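How to Run a Folding Demo at a Robotics Open Day

Filed under: Outreach, Hand-held grippers, Things we do on Saturday

Every May the Deditz building opens its doors, and every May somebody upstairs decides that what the public wants is a slide deck. The public wants to squeeze something. These are the steps we use at the Flinell table, where visitors pick up a pair of hand-held grippers and try to fold a cloth the way a robot would have to. It takes 14 minutes per group if you keep talking and twice that if you let them ask about the movies.

What you need

Two hand-held grippers, charged and paired
A light-colored table you can walk all the way around
Small cloths in a plain, bright color, plus spares
A clock that everybody can see
One host to talk and one to reset the cloth
Wipes

Before the doors open

Clear the working area of the table. Pens, badges and snack wrappers migrate toward it all day, so check again between groups. Open and close each gripper ten times and listen for grinding. If you are recording with Madura, start a fresh session now and give it a name a stranger could understand. Last year we ended the day with 3,928 clips, and a good share of them were in a folder called "new new test."

Put up a sign at the entrance saying that recording is going on, and have a plan for people who want to try the grippers without being recorded. The plan is a switch. Know where the switch is.

Running the session

Step 1. Ask them to fold the cloth by hand.

Don't explain anything yet. Hand over a cloth and say "fold this in half, please." It'll take a few seconds and they'll look at you with pity. Good. Leave the pity alone, you'll need it for Step 3.

Step 2. Hand over the grippers.

One in each hand, wrists loose, fingers pointed at the table. Show the squeeze once. Kids hold them too tight and engineers hold them too far from the body, as if they might be billed for them. Let everyone open and close on thin air before they go near the cloth.

Step 3. Lay the cloth down and let them try.

Set it flat and at an angle to the edge of the table, with a corner aimed more or less at the middle. A cloth squared up to the visitor is too easy, and robots don't get those in real life either. Tell them to come in low, pinch a corner from the side, and lift before they pull. Most will pull before they lift. Keep your own hands off the table while they work, or you'll end up folding it for them – we all have.

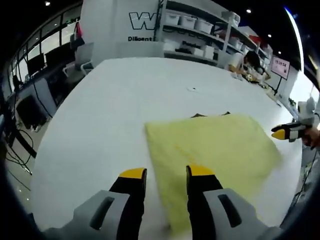 Step 4. Stop at the first decent fold.

"Decent" means the edges are within two fingers of each other. Call the time out loud and reset. If a visitor is still going after 3 minutes, offer the easy version: one person on each gripper, one corner each. It's slower, and families seem to find it very revealing.

Step 5. Show what the recording is for.

Walk the group over to a monitor and play back one try on Pai, our viewer. Point out when the fingers closed and where the cloth slipped. Then say, in one sentence, that a robot can learn from many tries like that one. Stick to the one sentence. Our longest version ran to nine and included a whiteboard.

Step 6. Reset.

Shake out the cloth, wipe the handles, close the clip, check the battery. Swap in a fresh cloth after lunch. By then the first one has learned where its creases go and is practically folding itself.

Common trouble

The fingers slide off the fabric. Wipe the tips. Hand cream is the usual culprit, followed by donuts.

The cloth keeps bunching. The visitor is pressing down. Ask them to touch the table and then come up by the thickness of a coin.

Someone asks when the robot will do their laundry. Say you don't know. A guest speaker once said "five years" and we're still getting emails.

How many groups to expect

We planned for 20 and got 36. With two hosts that's too many, and the one doing resets will have a sore back by mid-afternoon. Trade places every hour. Bring your own lunch too, as the free sandwiches are on the floor with the slide deck.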